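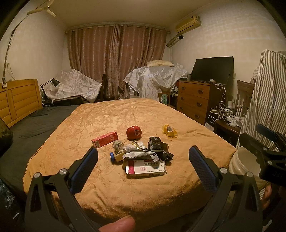 Das Bett im Zimmer, am Vormittag. Angeblich eine Sache von 20 Minuten.

Januar, abends

Blandine hat mir wieder einen ihrer Texte geschickt, diesmal übers Ausmisten. Man soll alles, was in einem Zimmer herumliegt, auf eine einzige Fläche werfen, am besten aufs Bett, weil man dann angeblich nicht schlafen gehen kann, bevor man fertig ist. Der Mann, der das verkauft, nennt es die Texier-Methode und verlangt 20 Euro für ein Heft. Blandine schwört darauf. Sie hat letztes Jahr auch auf Heilerde geschworen.

Ich habe es trotzdem gemacht, allerdings nur mit dem, was in Taschen, Schubladen und hinter dem Bett steckte. Um 9 Uhr angefangen, mit schlechter Laune und ohne Frühstück. Den Apfel habe ich dazugelegt, um ihn nachher zu essen. Einen Apfel mit Aufkleber, rot, und ich traue solchen Äpfeln nicht. Sie sehen immer besser aus, als sie schmecken.

Ausbeute: Papier. Zerknülltes Papier, zerknüllte Hüllen, schwarze und silberne, ineinander verhakt wie Lametta, dazu ein Fetzchen Goldfolie. Ich erinnere mich an keine einzige Süßigkeit, die dazu gehört haben soll. Auf dem Päckchen Taschentücher steht »Face«, falls man vergessen sollte, wo man sich die Nase putzt. Dann die gelbe Plastiktüte mit dem weißen Etikett und die Schachtel in Rosa und Rot, die ich nun seit dem Umzug von einer Ecke in die andere trage. Laut Heft soll ich jeden Gegenstand fragen, ob er mir im kommenden Jahr dienen wird. Der Schachtel habe ich die Frage gestellt. Sie liegt jetzt wieder in der Schublade.

Das kleine beige Ding mit dem blauen Rad konnte ich auch nicht wegwerfen. Ein Spielzeug vielleicht, oder ein Teil davon. Ich habe es über die Bettdecke geschoben und dann eine Weile am Rad gedreht, was sicher nicht zur Methode gehört. Agathe meinte am Telefon, es könne von ihrem Jungen sein, aber sie meint das bei allem, was sie bei mir vergessen haben könnte. Ich hebe es auf, bis sie kommt. Sie kommt immer erst im März.

Ernst zu nehmen ist eigentlich nur die weiße Medikamentenschachtel mit den chinesischen Zeichen: 依折麦布片. Sie steckt halb in einer zerrissenen Papiertüte. Ezetimib, hat Nuanchan gesagt, als ich ihr die Zeichen vorlas beziehungsweise beschrieb, was am Telefon kein Vergnügen ist. Cholesterin also. Bleibt die Frage, ob ich das Zeug einfach in den Müll geben soll. Lionel sagt ja, die Apotheke in der Vulleystraße wird vermutlich etwas anderes sagen, und im Heft steht dazu kein Wort. Dort geht es nur um Pullover und Briefe. Ich frage morgen in der Apotheke und lasse die Schachtel bis dahin zu.

Was mich am meisten geärgert hat, war die Tagesdecke. Dieses Orangebraun verzeiht nichts. Überall Krümel und Fusseln, und glatt liegt sie auch nicht. Ich hatte mir eingeredet, die Farbe sei praktisch. Anatole hat damals beim Kauf gesagt, auf so einer Decke sehe man jeden Zwieback -- und er hatte recht, das werde ich ihm aber nicht schreiben. Morgen ausschütteln, dann waschen, falls sie in die Maschine passt.

Die dunkelgraue Matratze nebenan habe ich ausgelassen. Ebenso die Lampe neben dem Kopfteil und das Kabel, das von der Steckdose in einem Bogen bis zur Decke läuft. An dem Kabel störe ich mich jeden Abend beim Einschlafen, und jeden Morgen habe ich es vergessen. Es gehört wohl auch nicht zu den Dingen, die man nach ihrem Dienst im kommenden Jahr befragt.

Ende kurz vor Mittag. Gefühlt habe ich mich danach weder leicht noch befreit, wie es das Heft verspricht, nur hungrig. Den Apfel gegessen. Mehlig.

Blandine hat am Nachmittag gefragt, wie es war. Ich habe geschrieben: »Das Bett ist frei.« Sie hat ein Herz geschickt -- und gleich dazu den Hinweis auf Band zwei, die Küche. Den kaufe ich nicht. Noch offen: Apotheke, Decke, Agathe wegen des Rads anrufen.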